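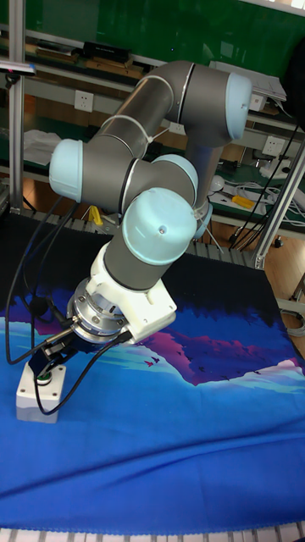

Robotic arm with light blue joint caps, gripper pointing down.

How to write the survivors in an obituary when one son died before?

Posted by Sille Damgaard, Wed 31 August

Hello all. My mother-in-law died last week and the family asked me to write the notice for the newspaper in Hosetti, where she lived for 33 years. English is not my first language and I want to do it correctly.

She had four children. One son died in March. He left a wife and two daughters, and the wife was very close to my mother-in-law – they had coffee together each morning. Do I put the son with the survivors, or in a separate sentence? And where does his wife go? I have read many notices and every one does it differently.

My second problem is the length. The paper prints 203 words for the basic price, and after that you pay for each line. I am now at around 400 and I have not yet written about the church choir or her years at the Kundetti bakery. What can I take out without hurting somebody?

Thank you for reading.

2 replies

Þórarinn Ásgeirsdóttir

I am sorry for your loss. I wrote the notices for both of my parents, so I can tell you how we did it.

The son goes in a separate sentence, usually after the survivors: "She was preceded in death by her husband, and by her son," then the name. His wife belongs with the survivors. You can write "daughter-in-law" and her name, just after the living children. His daughters are listed together with the other grandchildren, with no special mark.

For the length, look first at the grandchildren. If there are many, you can write "nine grandchildren" or whatever the number is, and leave out the names. But ask the family before you do this. In my father's notice we left out the names and one cousin was upset for a long time. I would also take out the names of schools, and the list of hospitals and nurses if you have one. The thanks to the nurses can be sent in a card.

Please keep the bakery and the choir. People who knew her from there may not know her married name, and this is how they will recognize her.

The funeral home often puts a longer text on its own page. Ours did it without extra cost, but I do not know if yours is the same. Then the paper can have the short one, with the day, hour and place of the service. Read these three things aloud to another person before you send it. We had the wrong hour in my mother's notice and had to telephone half the village.

Skustorley

just put "preceded in death by" and the name. papers charge too much, we only did the online one for my uncle

Comment from Sille Damgaard

Thank you both. I moved the son to his own sentence and put his wife after the children, and she has read it and agrees. I am still 20 words over, but my husband says we will pay for the extra lines.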